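ok so a bunch of you asked for the rules we use when a robot arm and a liquid handler have to share a table. Long thread, get a coffee. Posted 2024-01-28, and I'll fix typos in the replies like I always do

**1/** Quick background. I write cell procedures for Skiltevent (small outfit, you haven't heard of us, it's fine). We do everything in simulation first and only then let anybody bolt anything down. The project behind this thread is called Tallbridge, and it has eaten my life since December

**2/** Rule one, and I will die on this hill: the sim gets the same rules as the real room. Same speed limits, same keep-out zones, same naming. If you let the simulated arm do stuff you'd never allow for real, you're training yourself to ignore alarms. I've done it! It's very easy to do!

**3/** Rule two. Every deck position gets a name before it gets a plate. Not "the one by the corner." A name, on a sheet, with the labware type next to it. Vidar Tveit made me rename the whole deck twice and I complained both times and he was right both times (don't tell him)

**4/** And the names don't change when the labware does. Position B3 is B3 whether it has a plate on it, a tip rack, or nothing. We had a script where somebody named a slot "tips" and then put a plate there. The script was perfectly happy. I was not

**5/** Rule three is about who owns the space. Either the arm is allowed over the deck or the pipetting head is allowed to move. Never both. We use one token, one holder, and whoever has it must give it back before the other can ask. Boring. Boring is wonderful

**6/** People always push back on that one because it costs time. Sure it does! We measured. Our overnight run has 112 handoffs and the token adds 133 seconds to the whole night. I can live with 133 seconds. I can't live with a bent head

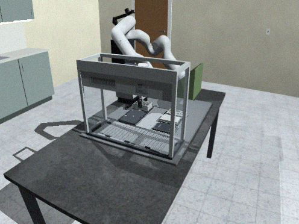
**7/** Rule four: the top of the enclosure is an obstacle even when the path looks clear. Draw a keep-out box over the crossbar and make it fatter than you think you need. Ours is 70 mm of clearance, and the planner has to treat it as solid. No "soft" zones, no warnings you can click through

**8/** Somebody in my DMs asked why we don't just model the frame exactly and let the planner squeeze by. Because your model is wrong! Mine too! The table gets bumped, the base gets re-shimmed, a cable ends up somewhere new. An exact model of last month's table is a great way to hit this month's table

**9/** Also, check the elbow. Everybody watches the gripper and forgets the arm has a middle. When I review a path I play it once looking only at the tool and once looking only at the links in between. Most of the ugly stuff shows up on that second pass

**10/** Rule five, parking. Write down one home pose and go there at the end of every job, on every error you can recover from, and before anybody edits the deck layout. At Loltstead they had four "home" poses, all called home. I spent a whole afternoon there figuring out which home was home

**11/** Rule six: nobody resumes from an error without looking at the deck first. Looking, with eyeballs, or at minimum a fresh check of every named position against the sheet. The software's idea of where the plates are is from before the error. That's kind of the whole problem with errors

**12/** Rule seven is the paperwork one, sorry. Each layout file gets a version number and the run log has to quote it. If the log and the layout disagree, the run doesn't count. Doesn't matter how nice the data is. (I have thrown away nice data. I was in a mood for days)

**13/** A thing about random testing, because I got a couple of questions. Yes, we shuffle the labware a bit between simulated runs. Small shifts, small rotations, within whatever slop the real deck would allow. We did 1,443 of those before signing off on the Tallbridge layout, and the failures were way more useful than the passes

**14/** What I'd tell you to log on a failure: the layout version, the random seed, who held the token, and the last finished step. Four things. You can rebuild pretty much anything from those. If you only keep a video you'll have a lovely video and no idea what happened

**15/** Now the part where I annoy the sim fans. Passing in simulation gets you permission to try it slow in the real room. That's all it gets you. Slow, empty labware, a person at the stop button who isn't also typing. The person at the button has one job and the job is the button

**16/** And please don't skip the formal risk assessment because you have a nice set of house rules like these. House rules sit on top of that. They're the stuff you do on a regular morning once the safety people have already been through and you've fixed what they found

**17/** Stuff I'm still not sure about: how often to recheck the arm's position relative to the deck. We do it after anything gets moved and at the start of each week. The Penrose team does it before every single run, which sounds exhausting, but their numbers are nicer than ours so maybe I should shut up

**18/** Also not sure how to write the rule for tip racks that are partly used. Right now we just ban them at the start of a run. Full rack or no run. It's wasteful and I kind of hate it. If you've got a cleaner way that doesn't depend on somebody remembering to update a count, please send it over

**19/** I'll put the sheet template in a reply once I've taken the project names out of it. It's an ugly spreadsheet, you've been warned. Going to go argue with Vidar about slot names again, back later tonight for questions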